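An Afternoon at the Wernley Open Day: "The glasses are the hard part"

Saturday, June 14, 2025

The Wernley workshop is in the old part of Konwood, behind the bus station, and I walked past the door two times before I found it. It was the open day, and many families had come. I had an appointment with the engineer who prepared the eyeglass demonstration. She asked me not to print her name, because she thinks the work belongs to all 14 people in the company, and I respect that.

We sat on two stools near the back wall. She had been speaking to visitors since the morning and her voice was already a little rough. I asked her first why a company would choose eyeglasses for a day when children come to look.

"We had a different plan," she said. "Last year we stacked blocks. People watched for one minute and then they went to the coffee. This year I wanted a thing that everybody has at home and that everybody is afraid to break. When you give your glasses to another person, you watch his hands. The visitors do the same with the robot."

The task has the name Jorkitz inside the company. When I asked what it means, she laughed and told me that it was the name of a cat. The task itself is easy to say: a pair of glasses and a case, and two arms that must bring them together. She says that it took the team 13 weeks to prepare, and nearly half of this time went to one question, where to hold the glasses.

"If you take them by the lens, you leave marks and you can scratch," she explained. "If you take them by one of the arms, the rest swings. So the place near the nose is the best one for us. But it is small, and on some glasses there is almost nothing there to hold." 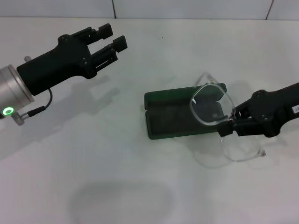 "I could have chosen thick black frames and my life would be much easier," she continued. "A camera finds black frames on a white table very quickly. With clear ones, the camera sees mostly the table. I told my colleagues, if we show only the easy glasses, then an optician will come on the open day and ask about the other ones, and what do I say to him?"

An optician did come, in fact. He works for Baloyi, a small chain of shops in the region, and he stayed for more than an hour. I spoke with him for a few minutes while the engineer was drinking water. He said that in his shops the staff put glasses into cases all day, and he does not want to replace these people. He is more interested in the repair room, where glasses arrive by post and each pair must be checked and packed again. He had many questions about cleaning cloths, and he wrote down the answers in a very small notebook.

When I came back to her I asked how the arms learn what they do. I am not a technical person, and I told her so.

"A person shows it," she said. "Many times, and never in exactly the same way. For this task we kept 218 recordings. We made more, but I threw away the ones where the person was tired. You can see it later in the robot. It becomes impatient like the person was."

I asked if she did the recordings herself. She did a part of them, in the evenings, when the workshop was quiet. She told me that after some days she began to close her own glasses case at home in the slow way of the machine, and her husband asked if she was feeling well.

Our talk then went to the cameras. I believed that there is one camera, high up, and that it sees everything. She shook her head. There are also small ones near the grippers, and they go where the arm goes, so very often they look at something of no interest to anybody. 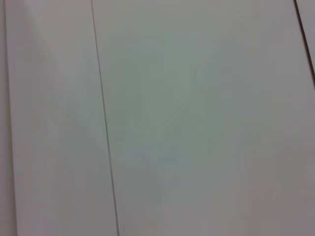 Pale panels and the thin dark line between them, from one of the wrist cameras.

"People are disappointed when I show them such a picture," she said. "They ask me, where is the table, where are the glasses? But this is normal. When you reach for a cup, your elbow is also not looking at the cup. The important moment is short, and then the small camera is very useful, because the big one has the gripper in front of it and cannot see the fingertips."

Plain walls were her idea. In the first weeks there were shelves with boxes behind the table, and every day somebody moved the boxes. She had the feeling that the robot paid attention to them. I asked if a robot can really be distracted by a box. She thought for a while before she answered.

"I don't like this word, but I have no better one," she said. "It learns from everything in the picture. If there is always a red box on the left when the case is open, maybe it thinks the red box is a part of the job. So we took away the boxes, and I asked for walls without anything on them. The lines where the panels meet we could not avoid."

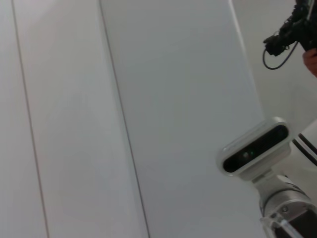
She would like to put some disorder back, she added, and do it step by step. A real repair room has shelves, and people walk behind you with a sandwich. From July the team will work with a darker table first, and after that with different lamps. She expects that the results will become worse before they become better, and she has already told this to the management so that they are not surprised.

I wanted to know about the failures. I think a visitor at an open day sees only the good attempts, and I asked her directly if this was true at Wernley too.

"No, today we let everything run," she said. "If it goes wrong, it goes wrong in front of the people. The children like it more. There was a girl this morning who gave advice to the robot the whole time. She said, slower, slower, like you speak to a small brother."

And was the girl right?

"Yes, she was right. We can make it slower. But then the adults ask me why it is so slow."

At this moment a colleague called her, a new group was waiting at the rope. She stood up, took her own glasses from her hair, cleaned them on her sleeve, and went to tell the visitors where they should stand. The workshop will be open again in the autumn, and she hopes to show the folding of the arms by then, if the team can agree which arm must be folded first.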